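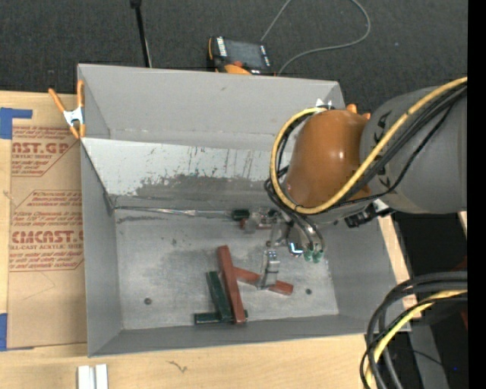
Robot Cell Safety Team, Grinesport Workshop

Bin Picking Cell: Frequently Asked Questions
Last revised October 2022

Who can run the cell?
Anyone who has passed the Kütt induction. It takes one afternoon and stays valid until the following December.

Can I reach into the bin to straighten a block?
Only with the arm stopped and the pendant in your hand. Pausing the program from the computer does not count as a stop.

Where should the pendant be during a run?
Within reach of the operator, with its cable clear of the arm's path.

How do I know the bin hasn't moved?
Check the clamp on the rim before each session and push the bin by hand. If it shifts, reclamp it and run the Fovo position check again.

What do I look for on the cables and hoses?
Rubbing, kinks, and loose fittings, mainly near the gripper. Move the arm slowly to the far corners of the bin and watch for anything pulling tight.

How many blocks may go in at once?
No more than 12. Larger piles need a written request to the team.

The bin floor is scratched. Should I report it?
No. Report dents, sharp edges, and missing fasteners.

What has to be logged?
Every stop, including the ones you made on purpose. Use form 594 for stops and form 726 for any contact between a person and the arm.

Does this cover the Rusness site?
No, Rusness has its own rules. Ask there before using the cell.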